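Home | Topics | Ask a question | For schools

How does a mouse know where it is?

By Aldo Rizzi
6 Nov 2021

A computer mouse does not know where it is on the desk. It only measures how far it has moved, and in which direction.

Most mice do this with light. A small lamp underneath shines on the desk, and a sensor takes very small pictures of the surface, often more than 700 every second. A chip compares each picture with the one before. If the pattern has shifted to the left, the mouse has moved to the right. The chip sends that movement to the computer, and the pointer moves to match.

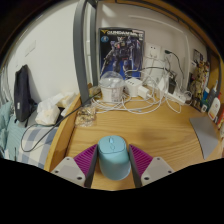

Remo Monti wrote in to ask why his mouse stops working on a glass table, when glass is so smooth. Smoothness is the difficulty. The sensor needs marks to compare, such as wood grain, paper fibres or tiny scratches. Clear glass has very few, so each picture looks the same as the last – and the chip reports no movement.

Older mice had a rubber ball instead. The ball turned two rollers, one for up and down and one for side to side. Dust stuck to the rollers and had to be cleaned off.

If you lift a mouse and put it down somewhere else, the pointer stays almost where it was. The sensor is too far from the desk to see any pattern.

Related items
How a keyboard reads a key
What is a pixel?
Why screens have a refresh rate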